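Minutes, returns bench working group
August 30, 2022
Present: Marta Antoniuk (chair), Lino Donati (notes), packing and returns leads from both shifts
Apologies: purchasing

**1. Last minutes**

Accepted. The tape dispenser on line two is still not fixed. Carried over again.

**2. Visit to the Brindesa open day**

Lino reported back on the sorting demonstration. He went with Marta and one person from the late shift. They were there most of the morning, and the sorting table got 80 minutes of it, which he thought was generous for a paper bag of toy groceries and two plastic bins.

The setup is a small red arm on a tabletop. It reaches down into the bag, and there is a clear bin on each side of it, one with a pink sheet on the far wall and the other with a yellowish one. The host's line was that this stands in for our returns bench: mixed bag in, two sorted bins out.
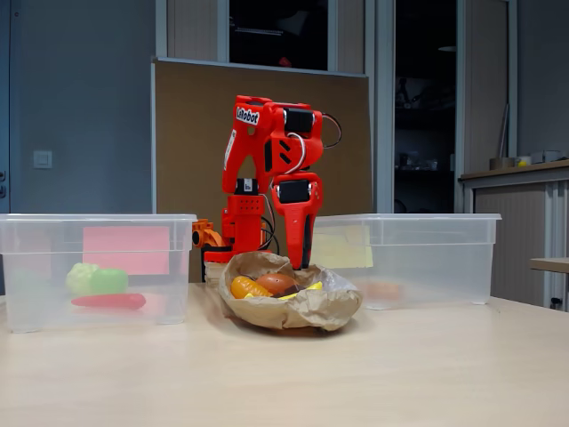 Marta said she had no quarrel with the arm. Her quarrel was with the comparison. Our bags come back stapled, taped shut, or with a receipt stuck to something. A bag that has been opened and folded down for you is half of our job done already. She asked the host who opens the bag. The answer was "that would be upstream." We are upstream.

Lino asked what the rule was for which item goes in which bin. He was told vegetables one side, other food the other. He then asked what it would do with an item that belongs in neither, and the host said that was a good question and moved on to the Fleveck software slides.

The late shift wanted it noted that plastic food does not leak, bruise or roll far. Noted.

**3. Figures given on the day**

The handout quotes 2,438 recorded picks from January on. Marta asked how many of those were misses. The handout does not say and the host did not know. She has asked for it in writing and will not bring any number to the managers before it comes.

Price was not given. There was talk of a Qaisi lease, with a minimum term of 3 years, and that was for the arm only. Software is separate. So is training.

For comparison, the returns bench handles 400 bags on a normal day shift. Lino tried to work out what the arm would manage in the same hours and gave up, as the host kept stopping to talk between picks.

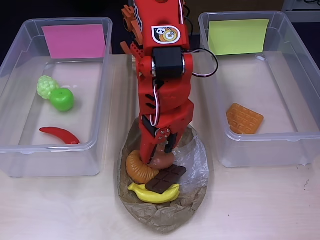
There was some back and forth over whether we should be judging it on speed at all. The early shift lead said a slow machine that runs overnight could still be worth having. Marta agreed in principle but pointed out that someone has to be there overnight to swap the bins, and that person could also sort the bags. No agreement reached.

Lino added that the parts do look easy to replace, and he liked that the motors and cables are all out where you can get at them. He was less keen on the cables looping out at the side, given how close together our benches are. Maintenance to comment if this goes any further.

**4. Grukar offer**

Grukar have also written, offering to bring a unit to us for a day. Marta is willing on the condition that it works from our own bags, picked by us that morning and left closed. If they say no to that, we say no to the visit.

**5. Actions**

- Marta: chase Brindesa for the miss count and a full price, software included.
- Lino: reply to Grukar with the closed bag condition.
- Both leads: put aside a mixed crate of typical returns, including a few bad ones.
- Purchasing: nothing to be signed or "reserved" meanwhile.

**6. Any other business**

Gloves in size small have run out again. The late shift asked if the open day lunch can be claimed as hours. Marta will find out.

Next meeting to be set once Brindesa reply.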